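How to Pack a Week of Lunches Without Buying Into the Hype

Every spring the same advice comes back. Spend one Sunday cooking, fill fourteen matching tubs, and save a fortune. I have tried it that way and I don't believe it works for most households. By Thursday the rice has gone hard, the chicken tastes of the fridge, and somebody is buying a sandwich.

What follows is a smaller version. It covers three days at a time, and it assumes you'd like to eat something you chose fairly recently.

Step 1. Find out what you spend now

Skip this and you'll have no idea whether packing lunch saves you anything. Go through your bank statement for one month and add up the weekday food. Mine came to less than I expected. The blog that got me started, Dosness, promises savings of over 2,000 dollars a year, and I can't see how anyone reaches that unless they were eating steak at noon.

Step 2. Pick two meals

Two is enough for three days. Choose one that is good cold and one that you'll reheat. Lentils with roasted peppers, pasta with tuna and capers, and bean chili all hold up well. Fish fillets, fried eggs and dressed salad don't, whatever the recipe cards say.

Step 3. Use the containers you already have

I own a set of Prondex boxes that cost me 42 dollars. They are fine. They do not keep food fresher than the tubs my takeout soup came in, and I ran both side by side for a month. Check three things before you trust a lid: it closes on all four corners, it doesn't leak when you turn it over above the sink, and it isn't warped from the dishwasher. If it's going in a microwave, look for the mark underneath that says it can.
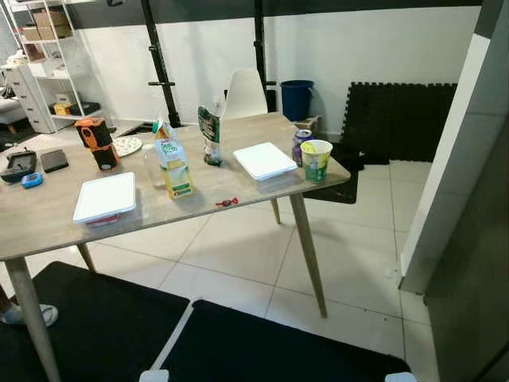
Divided boxes are another purchase I'd put off. The dividers rarely reach the lid, so anything with sauce travels. A square of parchment paper folded into a wall does the same job and costs next to nothing.

Step 4. Cool it fast, then chill it

Spread hot food on a tray so it loses heat quickly, then box it in shallow portions. Don't leave it on the counter past two hours. Your fridge should be at 40°F or below, and the dial on the door won't tell you that. Put a cheap thermometer on the middle shelf overnight and read it in the morning. Mine was at 46.

Step 5. Pack drinks and sides separately

Fruit goes in whole. Crackers stay in their sleeve. Pouring juice or milk from a big carton into a bottle is cheaper than buying single servings, but only if you finish the carton. Check how long it keeps once opened, then be truthful about how much you drink.

Step 6. Cook again on Wednesday

My neighbor Leokadia Witkowska cooks on Sunday night and again on Wednesday, and hers is the only meal plan I've seen last beyond the first month. Her second session takes 50 minutes with the dishes included. I'm slower.

What about the apps?

I gave Skondum a fair try. It wanted me to log each portion and kept suggesting quinoa. A piece of paper on the fridge door with the two meals and the day I made them has worked better.

If you'd still like to freeze a few portions, leave half an inch at the top, write the date on tape, and use them within three months. Thaw them in the fridge the night before.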